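Friday, July 17, 2026
Utcombe plant, chemical storage, notebook 6

Walked the drum store with the new Edis checklist. It has 100 lines and manages to ask twice whether the floor exists. Passed both times.

Labels: the Christodoulou degreaser is still going out in spray bottles marked "blue stuff." The blue stuff has been clear since March. Printed proper labels, stuck them on, and left a spare sheet by the sink, where it will presumably become a coaster.

Inventory says 1,416 liters of caustic. The tank gauge says 600. I trust the gauge, mainly out of spite toward the spreadsheet. Recount on Monday before anyone reorders.

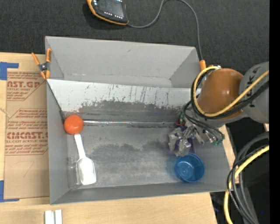 Eyewash and showers

Station by the loading door ran fine, once I moved the pallet parked in front of it. Painted the keep-clear box again. Third coat this year, so at least the floor there is well protected.

Ondodeo sent the wrong cartridges for the half masks. Boxed for return. Old ones are in date until the end of the month.

To do: drain key for shower 6, ask purchasing about the caustic.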